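4. Evaluation of the Stollell hand kit on a table clearing task 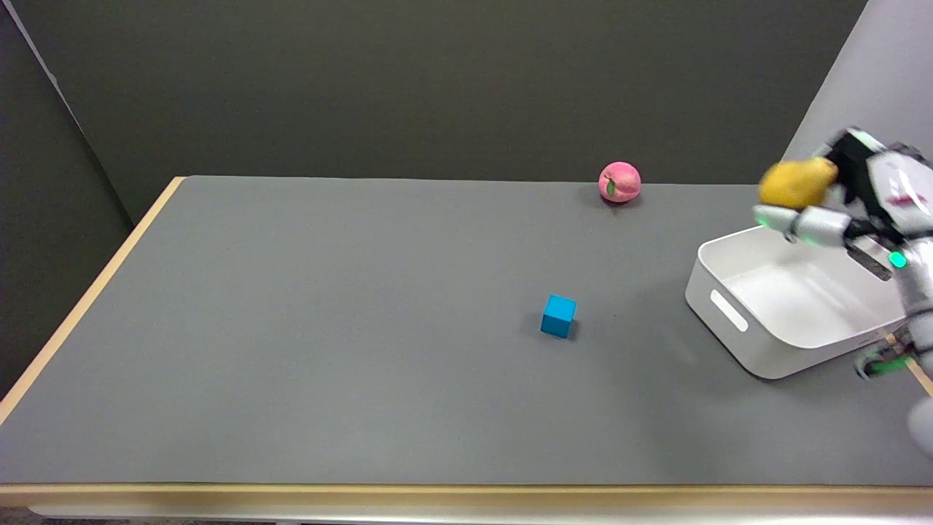
Reading time: 5 min

Figure 3. The clearing task with the Stollell kit. One hand holds the pear at the bin; the peach and the cube are still on the table.

4.1 The kit under review

The Stollell kit is sold by Trirer as a ready package for small laboratories that already own a humanoid upper body with two arms. It contains a pair of hands, the wrist adapters, a control box, and a software license for one year. For this paper we bought the kit at the normal list price and received no support beyond what every customer receives. The version we tested was delivered in April 2023 and we did not install the later firmware, so that all trials were made under the same conditions.

The seller makes three claims in the product sheet which are of interest to us. First, the kit can be mounted and calibrated by one person in a single working day. Second, the grasp planner supplied with it can handle "common household objects" without training by the user. Third, the hands can work for long sessions without recalibration. The related work in Section 2 shows that claims of this type are seldom checked by independent users, and when they are checked, the objects are often the same ones that the seller used for the demonstration. We therefore selected our own objects and our own task.

4.2 Task and objects

The task is to clear a table. Several objects are placed on the gray table top and the robot must put each of them into a white plastic bin with a shallow open top (Figure 3). The bin stands on the table and is not fixed to it. The operator gives one start command and after that does not touch the robot, the objects, or the bin until the robot reports that it is finished or until the time limit is reached.

The object set has three members: a peach with a small leaf, a pear, and a blue cube. We chose this set because each member asks for something different from the planner. The cube is small and has flat sides, so the approach direction of the fingers is important. The peach is round and can roll when the first finger touches it before the others. The pear has no simple axis when it lies down, and its narrow end gives little surface to hold. A larger set would be desirable, but we preferred to have many repetitions with few objects over few repetitions with many.

The position of the bin was the same for all trials. The objects were placed by hand inside a region which both arms can reach, following a list of positions that was made before the experiment. The list was prepared by Tuncay Dönmez, who did not take part in the operation of the robot. The order in which the objects are picked is decided by the planner and we did not influence it.

4.3 Procedure

We carried out 300 trials. A trial is one complete attempt to clear the table from one start command. The trials were divided into blocks, and between the blocks the robot was left switched on but without motion. All trials were run in the same room of the Ivunham laboratory with the ceiling lights on and without daylight. The table was wiped before each block.

An object was counted as cleared when it was inside the bin and had no contact with the hand at the end of the trial. An object which lay on the rim, or which fell in after it bounced on the table, was not counted. This rule is stricter than the one used by Çetinkaya Robotics in their report on a competing kit, and direct comparison of the two results should be made with care. For us the stricter rule is more useful – a customer who wants to sort fruit will not be happy if it bounces first.

Each failure was assigned to one of four classes: no grasp, lost during transport, wrong release, and time limit. The classes were assigned by two persons independently from the recordings. Where they did not agree, Agustina Carrasco made the final decision.

4.4 Mounting and calibration

The mounting of the hands took one person less than one working day, so the first claim is confirmed in our case. However, the person had already worked with the same arms for a long time. The printed manual gives the screw torque for the left adapter only, and we had to ask the seller for the value of the right one, which is different. The answer arrived after two days.

Calibration is done with a guided program. It was necessary to repeat it one time because the first result gave a constant offset between the planned and the real finger position. The program did not show a warning. We recommend to the buyers of this kit that they make a simple touch test on the table surface before they trust the calibration.

4.5 Results

In 41 of the 300 trials at least one object was not cleared. In the other trials all three objects were in the bin at the end. We consider this a good result for a planner which was not trained on our objects, and the second claim is supported for the set that we used.

The failures are not distributed equally. Most of them belong to the class "no grasp" and concern the peach, which moved away during closing and then lay outside the region where the planner searches for objects. The planner does not search again in a larger region, even when the object is still well inside the reach of the arm. In our opinion this is a weakness of the software and could be corrected without any change of the hand itself.

The class "wrong release" was observed in 8 trials, always with the pear. When the pear is held by its wide part from below, the fingers must open under the object, and there is not always sufficient space between the hand and the side of the bin. A higher release point reduces this problem but increases the fall height, and with real fruit it would cause bruises. The kit allows the user to set the release height only for all objects together – a separate value for each object is not possible in the tested version.

Loss during transport was rare and we did not find a pattern in it. The time limit was reached only in trials where another error had occurred before.

4.6 Long operation

The product sheet gives 1,000 grasps as the interval between two calibrations. Our experiment stayed below this number, and for this reason we can neither confirm nor reject the third claim. We repeated the touch test after the last block and found no offset that we could measure with our tools. A longer test is planned for June, with the same hands and with softer objects.

4.7 Limits of this evaluation

We tested one copy of the kit on one robot. The differences between copies are not known to us. The bin was always at the same place, and its front side always had the same direction relative to the robot, so the results say nothing about how the planner would find a bin that was moved.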